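Workplace inspection checklist: open office, second floor, Bowen building
Inspected by: Beca Gronow
Accompanied by: Valeriano Arroyo (facilities)
Month: June
Copy to: Brendan Moriarty, Huw Dafis

Key: OK / Needs work / N/A. Comments go under the item. Anything marked Needs work is carried to the action list at the end.

1. Doors and walkways

1.1 Doors open fully and close on their own: OK
1.2 Main walkway at least 900 mm clear: OK
Measured at the narrow point by the printer. It was under when Mererid's team had the sample boxes there. They have gone to the storeroom.
1.3 Exit signs lit: OK
1.4 Floor free of trip hazards: Needs work
Floor box 259 has a lid that doesn't sit flat. Taped for now. Tape is not a repair.

2. Electrical

2.1 Portable equipment labeled and in date: Needs work
Two desk fans with no label. Valeriano took both away.
2.2 No extension cords plugged into other extension cords: OK
2.3 Wall and ceiling cable runs secured: see comments under section 3

3. Desks, drawers and wall side
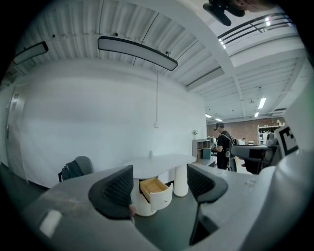
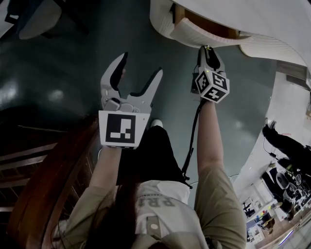

Drawers are the item that comes back every time. The Serard units roll and have no anti-tip catch, so the rule is one drawer open at a time, and shut it when you get up. At the white desk with the curved top, the top drawer of the round unit was out and needs to be pushed back in. Same desk, the backpack on the side of the chair should go in a locker or on a hook, as straps get caught in casters. The small bottle on the desktop is fine where it is if it has a lid. The white cable that comes straight down the wall from the ceiling to the outlet box should be put in trunking. Valeriano has a length of it left over from the third floor.

3.1 Drawers closed when not in use: Needs work
3.2 Bags off chairs and off the floor: Needs work
3.3 Chairs adjust and lock at the set height: OK
Tried the ones at the window end. One is slow to rise but it holds.
3.4 Desks stable, no sharp edges: OK
3.5 Nothing heavy stored above shoulder height: OK
Binders from the Comden job came down to the bottom shelf after the last visit.

4. Lighting and ceiling

4.1 All lights working, no flicker: OK
4.2 Emergency lighting tested: OK
Huw did the monthly test on Tuesday and signed the log. The log is now kept at reception.
4.3 Ceiling panels sound, no stains: OK
4.4 Light fittings clean: Needs work
Dust along the top edges of the hanging lights. Cleaners need the platform for this, so book it for before 8 a.m.

5. Fire and first aid

5.1 Extinguishers in place and in date: OK
5.2 First aid kit complete: Needs work
Only one eye wash pod left. Plasters fine. Order from Drillau with the next stationery order, box of 20.
5.3 Names of first aiders posted: Needs work
List still shows a person who left in the winter. Mererid Pritchard to be added once her certificate comes through.
5.4 Occupancy under posted limit of 80: OK

Action list

Floor box 259, replace lid. Valeriano.
Fans, test or throw out. Valeriano.
Trunking for wall cable. Valeriano.
Reminder to all desks about drawers and bags. Beca. Brendan asked that it go out as an email this time, as the poster has been up since last year.
Light fittings, book cleaners. Huw.
Eye wash pods and first aider list. Beca.

Items not closed by the next inspection go to Brendan.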